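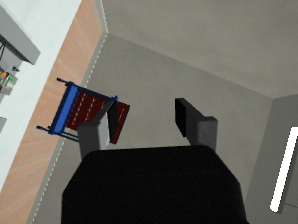 Marlene Leclerc asked why a robot can't simply be told what to do. If you want it to pick up a part, she wrote, why not type in "pick up the part" and be done with it?

You can type that in, but the robot won't know what to do with it. A robot arm is made of joints and motors. Each joint needs to know how far to turn and how fast. The words "pick up" don't say any of that. So the people at Duststead teach their robot by giving it examples, and then it learns from them.

What is an example?

An example is one try at a job, saved from start to finish. The computer saves what the cameras saw. It also saves where every joint of the arm was and how wide the gripper was open, many times each second. One try like this is called an episode.

At Duststead the practice job is changing a relay. A relay is a small switch that is worked by electricity. Relays plug into sockets, and the sockets sit in a row on a metal rail. The robot has to reach down, take hold of one relay, and move it without bumping the others.

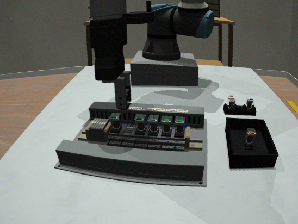

The practice happens inside a computer program named Rasar. The room, the table and the robot are all drawn by the program, and it works out how things push, slide and fall. This is called a simulation. If the robot drops a relay in a simulation, nothing breaks. You press reset and start again.

Who moves the robot?

At first, a person does. The person holds a controller, and the robot's hand copies the way the controller moves. It is a bit like playing a video game, but slower. New drivers often squeeze too early or come in crooked. It takes practice.

The team planned to save 200 episodes. They ended up recording 659 – the first 200 were too much alike. The relays always started in the same spots, so the robot learned those spots and got lost when anything moved. For the later episodes, the program put the parts in slightly different places each time.

What about mistakes?

Someone watches every episode and gives it a label. The labels are "good," "bad" and "fixed." Fixed means the driver made a mistake and then put it right. Those are worth keeping, because a robot makes mistakes too and needs to see how to get out of them. The team threw out 43 episodes in which the driver stopped partway or let go of the controller.

Try it yourself

You need a friend, a cup, a spoon and a blindfold. Put the blindfold on your friend and ask them to put the spoon in the cup, using only your words. Do it 3 times and move the cup each time. Write down every word you had to say.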